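Hulcombe Makers and Automation Board > Arms and Grippers > Setup and Repair

Bowl slips out of the fingers after new pads

Plillik
Wednesday, April 30, 2025
Hello all. English is my third language so please be patient. I look after one cell with a Franka arm and a parallel gripper. In the simulation it takes a bowl by the rim and puts it in a tray. On the real cell it did the same for 200 cycles with the old pads. I changed the pads and now the bowl turns in the fingers and falls. I have already cleaned the pads with alcohol and run the homing of the gripper again. What should I check next?

eoin_carroll
Did you change the tool mass after the pads? And which force do you ask for?

Plillik
The mass is the same, I weighed both sets and the difference is 3 grams. Force is 28 N, as before.

vatia_dee
Put the force up. 28 is low for a glazed bowl. I would go to 40 and forget about it.

N. Daly
I don't agree with vatia_dee. More force on a curved rim pushes the bowl out faster if the pads do not sit flat. Look first at the height. New pads are often a bit longer, and then the fingertip touches the inside wall before the fingers close.

vatia_dee
We run 45 at work on ceramic, no trouble in a year. But fine, measure the pads.

Plillik
I measured. Noreen is right, the new ones are longer by one millimetre. I did not correct the tool centre point after the change — my mistake. Now I have corrected it in both places, the controller and the simulation file.

eoin_carroll
Good. Check the pad screws again after the first day too. Mine came loose at cycle 319 and I lost a whole weekend looking for a software fault.

Plillik
Thank you, I will do it. Before I start the real arm again I am going slowly through the grasp in simulation, with the other objects left in the tray. One finger should go inside the bowl and one outside, and I stop the program at the rim to compare the height with my numbers. I keep the force at 28 for now. If it still turns, I will try what vatia_dee says, in small steps, and write the result in this thread. 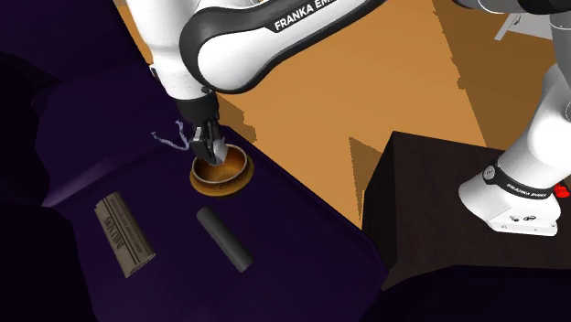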